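Notebook, dye bench
1/23/19

Picking up where the last page ran out. The madder vat that I had written off in October is good after all! I strained it through the old muslin this morning, warmed a cupful, dropped in a scrap of alum-mordanted wool, and went off to answer mail. When I came back the scrap was a brick red so deep I took it over to the window to make sure. So the vat stays, and the plan for today changed completely.

What I wanted to find out: does our tap water do as much to madder as people say, or have I been blaming the water for bad temperature control all these years? I have suspected the second for a while. Madder goes brown if you let it get too hot, and the old hot plate runs hot whenever you turn your back on it.

Setup. Same wool for everything, the Adico two-ply, scoured together in one pot last week so there is no arguing about the prep. 10 little skeins. Alum at my usual rate, left overnight, squeezed out, not rinsed. Three baths:

A - tap water, nothing added
B - tap water with a pinch of chalk
C - rainwater from the barrel, filtered twice (it had leaves in it)

Three skeins to a bath and one held back undyed, so I have something to compare against when my eyes get tired. And they do get tired. After an hour of looking at reds everything gray starts to look green.

The notes got typed up as I went along this time, to spare everyone my handwriting.

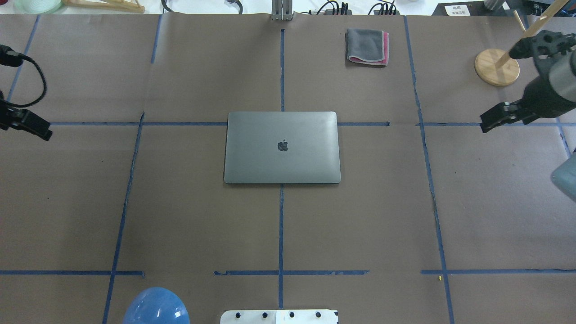
The laptop, lid down, on the papered table.

I have to put in a word for kraft paper as a surface for judging color. I used to lay skeins out on white and every single one looked darker than it was, then I'd be disappointed when they were knitted up. Brown is much kinder to reds and oranges. It is no good at all for yellows, which sink right into it, so the weld samples still go on the gray card.

Heating. Brought all three baths up slowly, over two hours, and stopped at 60. I know the books allow more. I don't trust the thermometer above that, and the color was coming along so nicely that I didn't want to push my luck. Stirred whenever I passed. Bath B turned a sort of raspberry almost at once, which made me laugh out loud. A was slower and stayed orange for most of the first hour. C looked like weak tea and I was ready to feel sorry for it.

Let them cool in the pots through lunch. This is the part I always want to skip and never should. The skeins that sit longest come out most even, every time, and the ones I yank out early have pale bands where the ties were. Note to self and to anybody else using these pots: tie LOOSE. Figure eights, cotton string, room for a finger.

Results, first look, after rinsing:

A - warm red, a little toward rust. Very even. This is the red I have been getting for years and calling a failure, and laid next to the others it is lovely. I owe it an apology.
B - cooler, stronger, closer to crimson than anything I have managed before. One of the skeins has a darker patch on one side where I think undissolved chalk settled against it. Dissolve first next time, in a jar, with hot water, and shake.
C - coral! A soft, clear coral, no brown in it at all. I had expected something washed out. I would knit an entire sweater in this.

So the water matters a great deal, and I was wrong to be suspicious. The temperature matters too, I'm sure, but it was the same for all three today and the differences are huge. Anyone walking past could sort them.

Second dip. There was plenty of color left in B, so I ran the madder through again with fresh wool, just offcuts, to see what the exhaust would give. Peach on the first round, a pale shell color on the second. I'd have tried a third but I ran out of mordanted wool, and it is no use putting plain wool in there, it only stains.

Worked out the cost of the root while the offcuts were cooling. I'm buying it from Rojanasak now, whole dried root, chopped here. The powder we used to get from Girnberg was easier to weigh but it got into the fibers like sand and I was still shaking it out of finished skeins weeks later. Whole root takes longer to give up its color, you have to soak it overnight and pour off the first yellowish water, but the bath strains clean and the leftovers can be dried and used again. That alone nearly pays for the extra time.

Also found the recipe card for the iron dip, stuck inside the Prendutura catalog of all places. It says to use a tiny amount and I agree with every word. I put one offcut from A through it and it went a dark plum in less time than it takes to write this. Gorgeous, but the wool feels harsher already. Keep iron for the ends of scarves.
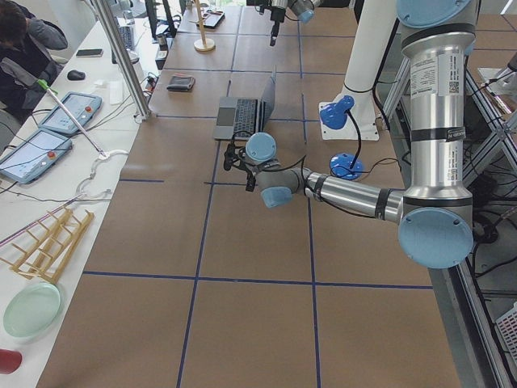 Main worktable, 1st floor - January

Light test next. One strand from each bath is wound on a card, half covered with foil, and the card is taped in the south window upstairs. I'll check it when the days get longer. The last card faded hardly at all on the madder side, while the beet pink someone talked me into was gone in a fortnight.

To do before the next batch:
- more alum, we are down to 86 g
- new muslin, the old one has a hole the size of a thumbnail
- label the rainwater jugs
- dry the spent root on the top rack, spread thin, turn it daily
- try B again with the chalk dissolved first
- try C with half the root and see how pale a coral can go

Skeins are hanging over the sink, don't move them until they stop dripping.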